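Come and teach our robots to use a locker

Asura Project, Firdale
Paid casual demonstrators, day and evening shifts

G'day, and thanks for clicking. I run the demonstration crew at Asura, and I'm after more people with steady hands and a bit of patience to join us from July. You don't need a degree, you don't need to code, and you don't need to have been near a robot before. If you can open a stiff jam jar without swearing too loudly, keep reading!

What we do is collect demonstrations. You hold a gripper in your hand, do an everyday job with it, and the recording goes off to the learning team, who use it to train an arm to do the same job. My lot handle the people and the doing. The learning team handle the maths (and eat most of our biscuits).

We've got 76 tasks on the list for this round. Plenty are kitchen and laundry jobs, but the ones I need hands for right now are keys, latches and doors. Keys are fiddly little beggars. You've got to come at them square, pinch without knocking them, turn, and then get the door moving without letting everything swing back at you. Doing that with your fingers is nothing. Doing it with a gripper takes most people a good morning to get the feel of, and then it's weirdly satisfying.

You'll often be working side by side with other demonstrators, everyone with a gripper of their own, so being easy company matters a fair bit to me. Lockers are a favourite of mine because one bank gives us short doors, tall doors and more than one style of handle, all with their own lock to line up on.
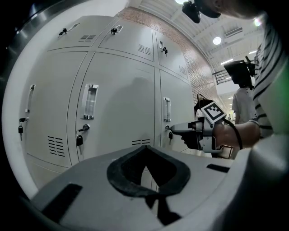
What a shift looks like

Shifts are four hours, with a proper tea break in the middle. You'll get a task card, have a practice run or two, and then record. Say we're on lockers: you start with the gripper back from the door, go in for the key, turn it, open up, close up, reset. Then you do it again on a different door. A full shift usually means 100 recorded goes, and yes, the fumbled ones stay in if you recover from them. Please don't try to be fast. Smooth and ordinary is what I want, the way you'd do it at home.

Once you've got a few weeks under your belt you can have a crack at the remote station, where you drive the Nepia arm from a desk. It's a different skill altogether and some very good hand demonstrators can't stand it. No pressure either way.

Who I'm looking for

You're 18 or over and allowed to work here. You can stand for a couple of hours at a stretch and hold a bit of weight out in front of you. Left-handers, please apply, we're badly short of you. Glasses are fine. Long dangly sleeves and bracelets aren't, as they snag on cables.

You also need to be okay with being recorded. Hands and forearms turn up in the footage all the time, and now and then your workmates do too. I'll go through the consent form with you before you sign anything, and you can ask me whatever you like.

Pay and practical stuff

Casual rates, paid fortnightly, and training is paid from the first hour. Two shifts a week is the minimum and four is the most I'll roster you for, because wrists need a rest. There's bike parking out the back and the Zovedberg bus stops across the road.

How to apply

Ring the Firdale front desk on extension 1833 and ask for the demonstration crew, or drop in on a Thursday after 4 pm and have a go with a gripper yourself. Quote job number 199 so you don't end up in the forklift pile. No cover letter please, just a few lines on what you're like with your hands and which days suit you.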